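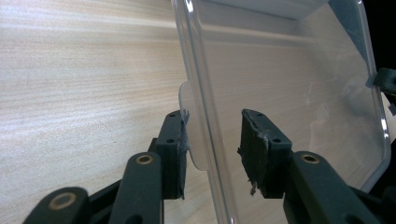
Re-padding the fingers on the Rekel gripper

The rubbery layer on the right finger has torn along its edges, and gray bits of it hang off the bottom corner. The strip on the left finger is in better shape, apart from a frayed flap standing up at the top. Both got changed on Sunday. These are my notes on the procedure, mostly so I can find them the next time.

The gripper is a two-finger parallel type with printed fingers on a four-bar linkage. I keep it in the back room in Dridport, where it spends most of its hours picking up clear plastic containers and putting them down again. Clear containers are hard on pads. The walls are smooth and they flex, so the fingers have to close further than they would on a rigid box, and when a wall slips it drags across the pad edge. Edges go first. Once an edge lifts, every release pulls it a little more.

Pad material

I have used two kinds. The first was a foam-backed tape from Turton, which grips well and compresses too much. The closed position drifts as the foam takes a set, and I was correcting the offset every few days. The second is a thin solid rubber sheet from Picard, cut to size and stuck on with transfer adhesive. It holds its thickness. It also peels at the corners if they are cut square, and I had been cutting them square.

Removal

Power down and disconnect the actuator lead before touching the fingers. The linkage can be moved by hand with the power off, but slowly.

Each finger comes off its joint piece. Mark left and right on the back with a paint pen first. They look interchangeable and they are slightly different, since I reprinted one of them in August with a revised pad face.

Warm the old pad with a hair dryer on low and lift one corner with a plastic scraper. Do not use a blade. I gouged a finger that way last year and the gouge telegraphed through the next pad. Keep the heat moving, because the printed part will soften before the adhesive is fully loose if you sit in one spot. Whatever is left rolls off with a thumb. Finish with isopropyl alcohol on a lint-free wipe and let it dry.

Cutting and fitting

Cut the sheet 2 mm short of the finger face on all sides. My old pads ran right to the edge, where they caught on container rims. Round the corners with a punch or nail scissors.

Scuff the back of the rubber with fine sandpaper, wipe it, then apply the adhesive. Lay the pad down from one end and press it flat with a roller. After that, clamp it between two scraps of flat board and leave it for 3 hours. The adhesive sheet says full strength takes longer. I have run pads the same evening without trouble, but at reduced force.

Bushings

While the fingers are off, check the brass bushings in the linkage arms. Hold the arm and try to rock the pin sideways. There should be no play you can feel. Mine were fine this time. Wipe the grit off the faces and put back a very small amount of dry lubricant. Oil migrates to the pads, and then the whole job has to be done again.

Resetting the closed position

New pads change the gap, so the old zero is wrong. Close the fingers on a feeler gauge at low force, read the position, and store that as the reference. Then test on a real container. I bring the force up from the bottom until the container lifts without slipping, and add a small margin. On the new rubber that came to roughly 40 percent of the range. On the worn pads I had been running well above that to get the same hold, which probably did the pads no good either.

I ran 7 lifts at the new setting with no slip, then looked at the pad edges under a lamp. No lifting at the corners.

Still to do: a shallow recess in the finger face so the pad edge sits below the surface. The drawing is half finished. The spare sheet is in the drawer under the printer, already cut to width.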